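Tisel 2
Trajectory tooling for handheld gripper demonstrations

Software by Grurkuson. Runs on your own workstation. Opinions included at no extra charge.

Overview

Tisel takes recordings from handheld grippers and turns them into trajectories a robot arm can follow without embarrassing anyone. It reads the marker cubes, recovers the pose of each gripper, lines up the left and right hands on one clock, and gives you something you can train on. It also tells you which takes are bad, in plain language, which some customers have described as hurtful.

Version 2 is a rewrite of the tracking core. Version 1 is still supported, in the sense that we still answer the emails.

Marker tracking

Each cube face carries its own code, so one readable face is enough for a pose and two are better. When a sleeve, a cabinet or somebody's head gets in the way, Tisel carries the pose forward from the motion data and marks that stretch as estimated. You choose how long it may guess. The default is 27 frames. Halvard Skjelbred, who wrote the tracker, would like it known that he wanted fewer.

Polished floors and glossy furniture produce reflected codes, and a reflected code is a perfectly sincere-looking lie. The mirror check throws these out before they reach the pose solver.

Two-hand sessions

Left and right streams are solved together. If one hand is holding a tray over a cabinet while the other hangs low and does nothing in particular, both are kept, and the idle hand is labeled idle. Your policy may need to learn that, too. Plenty of robots have never been taught to leave an arm alone.
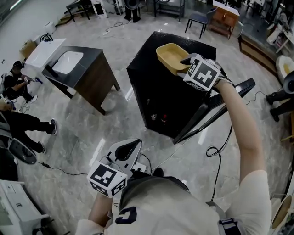

Take review

The review panel plays both hands against the solved path, with estimated stretches drawn in orange. Press K to keep, X to drop, and N to leave a note for whoever recorded it. Notes are limited to 99 characters after an incident involving Kazimír Murín and a take called "final_final_tray."

Search works on labels, operator, object and failure reason. "Dropped it" is a failure reason. So is "lunch."

Planner export

Trajectories can be retargeted to your arm before export. Tisel checks reach, joint limits and self-collision, then reports the first point where the plan falls apart. People bend at the waist and robots mostly don't, so expect a few surprises the first time.

Formats: Sundqvist planner files, plain CSV, and Ustton bundles (read only, until they reply to us).

What's in the license

Tracker, review panel and exporter
Command-line tools for batch jobs
Calibration sheets, printable; please don't laminate them, they glare
Email support from Signe Forsberg, who is nicer than the error messages

Not included: grippers, arms, patience.

Next release planned for August. Ask for a trial key through the contact form.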